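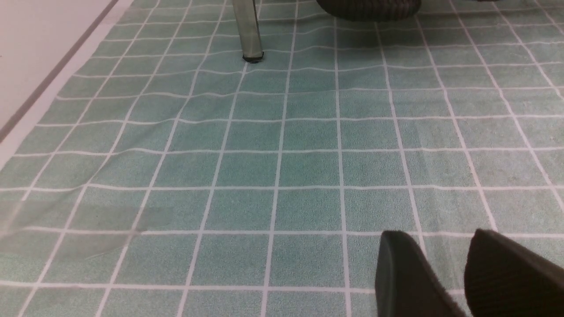 About Zendside

We sell cloth. Mats, table covers, runners, kitchen towels, and a fair amount of plain yardage for people who would sooner sew their own. The shop is in Romham, on the second floor over a locksmith, and we have been there long enough to distrust most of what gets said about household fabric.

Take "no-iron." We have washed a lot of no-iron cloth. It comes out creased like everything else, and the label is the only part that stays flat. If a mat has been folded in a box for a month, it will have fold lines in it. Leave it out for a few days and most of them will relax. Some won't. We don't sell a spray for this, though we get offered one every August.

Or "hard-wearing." Compared to what? We buy a piece, put it under the legs of a chair in our own front room, and leave it there for 3 months. Then we look at it. A supplier once told us his cloth had been tested to 1,000 rubs, and when we asked what was doing the rubbing he said he would get back to us.

We stock 35 lines at the moment, down from a good many more. The ones we dropped were mostly nice to look at. A grid or a check is a hard pattern to get away with, by the way, as any ripple in the cloth shows up in the lines. We like them anyway and keep several. If you want a mat that looks perfectly straight on the floor, buy something plain or buy a tile.

People ask if we are "sustainable." We don't know what would have to be true for us to say yes, so we leave the word off. We can tell you where a bolt was woven if the mill told us. Flitness, who weave most of our looped cloth, always do. Antwi, who make the table covers, do if we ask twice.

Returns are 23 days, unwashed. Swatches are free if you come in and cost a stamp if you don't. Please bring the measurements of your table, including the drop, and not a photo of it.

Page last changed 2022-07-04

Shares: 12
Comments: 4

marlpit
Bought a runner on the strength of the no-iron paragraph. It creases. No complaints, I was warned.

tess_o
Do you still do the wide toweling by the yard? The shop page says yes but won't let me pick a color.

Zendside
Yes, in the shop only for now. The color menu has been broken since we changed the site.

gruff in romham
Sign on the street door still has the old opening hours on it.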